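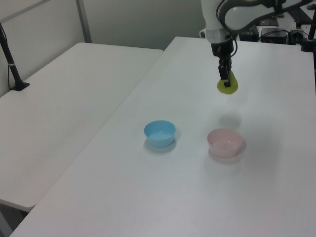 Nursery bowl

A nursery bowl is a small, round plastic bowl used in playrooms, early years settings and family kitchens. It is usually made in pale colours, among them sky blue and pink, and is sold either singly or in sets of matching size and shape. The sides are straight or slightly flared, and the vessel has no handle.

Use

The bowl serves both as tableware and as a container for play. In sorting activities, two or more bowls are placed on a plain table with a space between them, and soft toys or pieces of play food are moved into one or the other. White tabletops are often preferred for this purpose, as pale bowls and brightly coloured items such as yellow-green play fruit remain easy to tell apart on them.

In her handbook on playroom equipment, Ashley Furnival distinguishes between the sorting bowl, which is kept for toys, and the meal bowl, which is kept for food. She recommends that the two be stored separately and washed after each session.

Manufacture

Early sets were produced at the Wainwright works in Jiststead, where the first moulding run came to 3000 bowls. The Savodar range, introduced later, was sold in packs of 3 and remained in the catalogue for 17 years. A shallower version, named Limex, was withdrawn after one season.

Care

Bowls are washed in warm soapy water and left to drain upside down. Those with cracked or roughened rims should be taken out of use.

See also

Beaker
Play food
Sorting tray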